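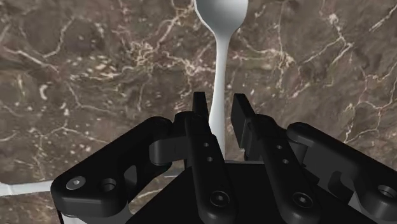
Giretcombe Community Kitchen
Progress report to the Landmont Fund
13 November 2024

We are now past the halfway point of the grant, and what a stretch it has been! The evening cooking classes are full, the waiting list is longer than we planned for, and the soup course (which we almost dropped from the application) has become the one people ask for by name.

Classes

We promised 2 courses in this period and ran both of them. The first, Everyday Soups and Stews, met for four weeks in the main hall kitchen. The second, Baking on a Budget, started in October and has its last session coming up. More than 30 people have taken part so far, and a good many signed up for the second course before the first was over.

The soups went so well partly by luck. Our neighbors at the allotments had a huge crop of leeks and squash, so we rewrote the menu at short notice and barely had to buy vegetables at all. The barley and leek soup is now a house recipe. We had a slow start with the baking (the oven runs hot on the left side, and the first trays of rolls came out very dark on one edge), but everybody has learned to turn the trays halfway and the bread is lovely.

Exchange with Riihimäki

The recipe swap with our partner kitchen in Riihimäki, Finland, is the part we are most excited about. They sent us a rye bread method that takes two days, along with a salmon soup that our group made twice in one evening since the first pot was gone so fast. We sent back the barley soup and a plum crumble. Measurements caused some head-scratching on both sides, so every recipe in the exchange is now written in grams as well as cups. 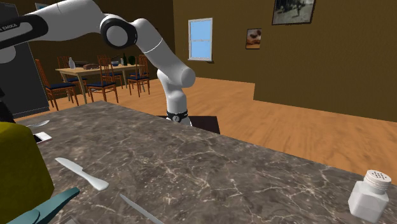
The dark gray marble countertop, with its thin white veins.

Equipment

The Heter stockpots arrived in the first month and are used at every session. They're big, they're heavy, and they have made it possible to cook for the whole class and still send portions home. We bought four sets of scales out of the same budget line. The bread mixer is the one item still outstanding. The model we picked was out of stock, and we would like to carry that money over to the next period so we can wait for the right one. Please let us know if you need this request on a separate form. 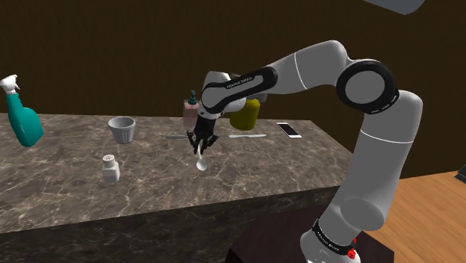

Storage is getting tight as well. Dry goods are shared between the pantry and a closet by the back door, and flour in particular needs a better home before winter. We have asked for a price on shelving and expect to cover it from class fees.

Next period

A third course, Cooking for One, opens for sign-up next, and we plan to hold it at lunchtime for people who don't like coming out after dark. The recipe booklet is in draft, with the soups finished and the breads still being tested. Spending is in line with the budget apart from the mixer, and the full accounts are attached to this report.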